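Week 4 notes: tube, hose and rod

Hi all, I've typed these up from what I said in the workshop, plus the bits I forgot to say. Genowefa Michalski will take the repeat session, so if you missed mine, go to hers and bring these with you.

Last week we did flat stock and fasteners. This week it's long things, and long things are a pain to store, a pain to measure and very easy to mix up once they're on a bench together. I want you to get into the habit of sorting them by what they do when you pick up one end. A rod stays put. A rigid tube stays put too, but it's lighter than you expect. A flexible hose flops, and how far it flops before it pushes back tells you a fair bit about what's under the braid.

Rod first. Once a rod has been bent into a wave or a zigzag, you can't call its length by laying a ruler beside it. You need two numbers, the end-to-end length and the developed length (run a string along the curve, then straighten the string). In the Bosovis worksheet the piece is 637 mm developed, and half of you wrote down the end-to-end figure. Please go back and fix that!

Tube next. Look at the ends before you look at the middle. A knurled cap is meant for fingers, so try it by hand before you go reaching for pliers. I-hsuan Fung asked whether a slight bend in a tube makes it scrap. Depends on the job. Roll it on a flat surface, watch for the gap, write the gap down, and then decide.

Braided hose last. Don't kink it to see if it kinks. Hold it in a loose curve and run a cloth along the braid (a cloth, not your thumb, broken strands are nasty) and feel for snags. Then check the fittings at each end, and put down the colour and material of each on your sheet. The Celtiron job card has a box for this.

Storage. Pegboard is great for small fittings in bins and for anything with a loop or a hole in it. Long pieces go flat on the bench while we're working and back in the rack at the end. Heavier bins go low on the board, please, and if you shift a hook, check it's seated before you hang anything off it.

For next time, finish questions 1 to 6 on the worksheet and read the Rerkero handout up to page 31. Bring a string, a cloth and a pencil that's
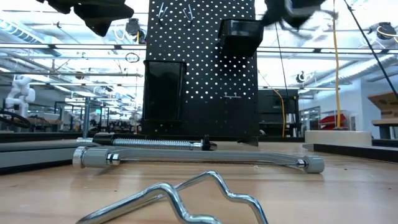

sharp enough to mark metal tape. We'll start with the developed lengths and go straight on to end fittings, so have your numbers ready.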